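Notebook, April, kitchen chores track
Second half of the morning, written up after lunch

Picking up where I left off yesterday, which was in the middle of complaining about bags. I have had a night to sleep on it and a very good breakfast, and I am still complaining about bags, so I had better get it down on paper properly for whoever takes over this bench when I go on leave.

The question Violeta Echeverría put to me last week was a plain one: if somebody gave us a kitchen, an ordinary one that people cook in, how much of the tidying could we hand over to a machine today and walk away from? She meant walk away, go out for groceries, come back and find it done. I told her I would give her a straight answer by the end of the month and I have been dodging it ever since, partly out of optimism (I do love this work) and partly because the answer changes depending on which chore you pick.

So, chore by chore. Rigid things with a known shape we are in decent form on. The Drollberg policy, the older of our two, got through 200 trials of cup-to-shelf last month and I stopped watching it closely somewhere in the middle, which is the nicest compliment I can pay it. Put a cup in front of it, handle any which way, and it will sort itself out. Slow, mind you. My grandmother would have had the whole cupboard done and the kettle on.

Soft things are where my afternoons go. A net bag is the worst of the lot in my opinion, worse than a dish towel, and I have had arguments in the hallway over this. A towel at least gives you a surface. With mesh, the depth estimate sees through the holes to whatever is underneath, and then the bag changes shape the moment a finger touches it, so the plan you made half a second ago belongs to some other bag. People do it by feel. They push in until they meet something and then they close, and they don't think about it at all.

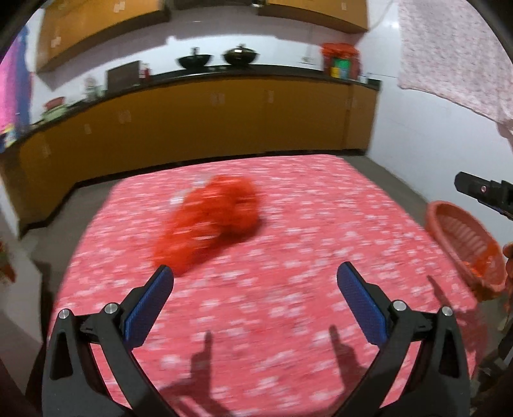 That is why I keep pestering everyone to leave the approach wide and late to close. In the hand-held demonstrations the people who do best open up fully well before they arrive, come down over the middle of the bunch, and only then squeeze. The ones who come in half closed end up pushing the thing along the tablecloth like a snowplow. We have 916 demonstrations in the soft-items folder now, and I would like to get to 1,000 before we retrain, but I would trade a good many of the existing ones for cleaner approaches. Quantity has been our habit and I think we have leaned on it a bit too long.

Patterned cloth is a nuisance of its own, by the way. The Sumance model, trained almost entirely on bare tabletops, gets quite excited by a floral print and will now and then reach for a flower. I found this charming the first time. Shadows bother it too, the gripper's own especially, and I have asked for more demonstrations with strong light so it learns to ignore them.

Numbers from the last batch, for the record: the newer policy picked up the bag on 74 of 200 tries, with a person standing by to reset. Cups on the same setup were far better. I did not run the combined task (bag into basket, basket onto counter) as a scored series. I ran it a few times for my own curiosity and each time it was the release that let me down -- the net catches on a fingertip, the arm backs off, and out comes the bag again, dangling.

What I am going to tell Violeta, then, is that I would let it put cups away while I was in the next room with the door open. I would not go out for groceries. For bags and towels I would rather do it myself, and gladly, with the radio on.

To do before the next round:
Swap the pads on the Zunus unit, the grip is getting slick.
Ask Lacroix whether their tactile skin comes in a narrower strip.
Re-label the failures where the bag was held but not released, they are filed as plain misses at the moment and they shouldn't be.
Try the bag half full as well as empty. I suspect a bit of weight in it will help, though I've been wrong about this bag before.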